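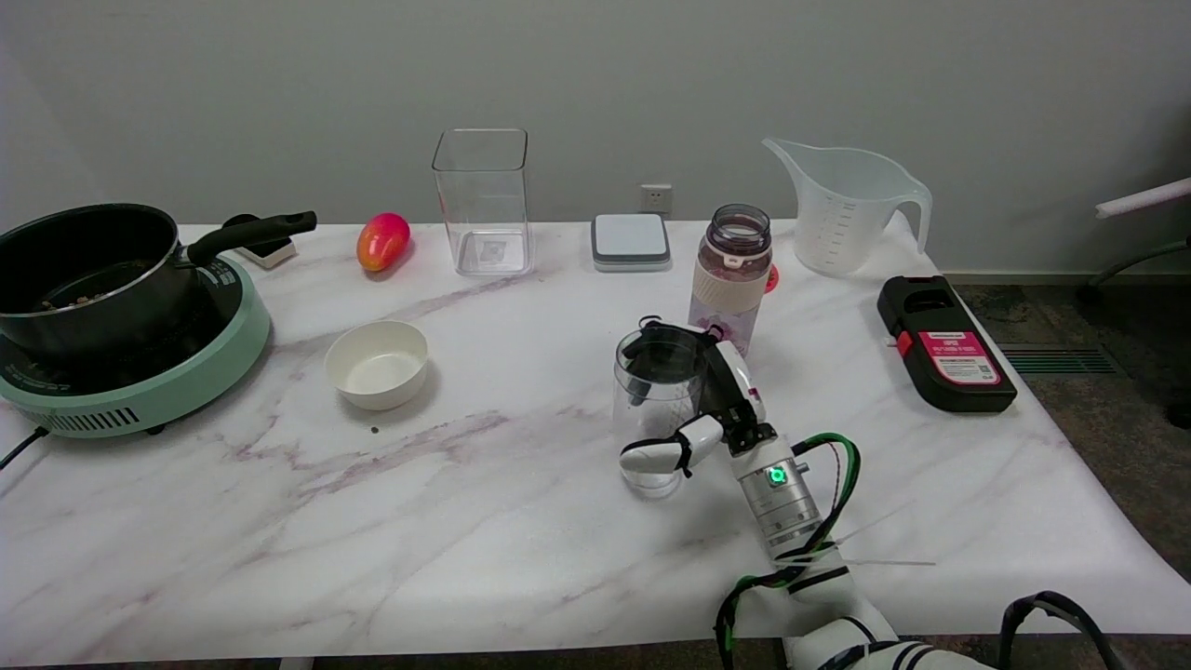 A saucepan, a mango and a glass teapot on a marble-patterned tabletop.

Ferrand to speak at Grutusska football club's preseason dinner

2023-05-03

Former linebacker Bastien Ferrand will be the guest speaker at the Grutusska Football Club's preseason dinner, the club announced this week. The dinner will be held at Collet Hall, and doors open at 6 p.m.

Ferrand played 113 games over his career, all but three of them as a starter, and won two league championships with Asen. He finished with 1,523 tackles, still the team record. A knee injury in November of his last season ended his playing days, and he has since worked as a position coach and as a speaker at schools and company meetings.

"I was never the fastest guy on the field," Ferrand said by phone. "I watched a lot of film and I got to the right spot early. I'd like to talk to the younger players about that part of the job, and about what the first year after football was like."

He will speak for 40 minutes after the meal and then take questions from the floor. Club president Hortensia Urrutia will lead the question period. Guests who want to submit a question ahead of time can leave it at the club office.

Ferrand will sign one item per guest before dinner. The club asks that jerseys and helmets be taken out of their cases before guests join the line. Photos with him are included in the ticket price.

The appearance was booked through Gruseo, a speakers agency that represents retired athletes. Telma Retamal, who handled the booking for the agency, said Ferrand accepts only a few club dinners each year and had asked for one close to where he played in high school.

Money from the evening will go toward new shoulder pads and helmets for the youth teams. Head coach Leandro Ledesma said the under-14 squad is first on the list.

"Some of those helmets have to be replaced before we can put kids in them this fall," Ledesma said. "The adult team can wait a year."

A signed game jersey and two sideline passes for an Asen home game will be auctioned after the question period. Bids must be made in person.

Tickets are $60, or $35 for current players, and are on sale at the club office and at the Collet Hall box office. Tables seat eight. Dinner is chicken or a vegetable pasta, and the choice has to be made when tickets are bought. For group bookings or seating requests, ask for Violeta Troncoso at the club office.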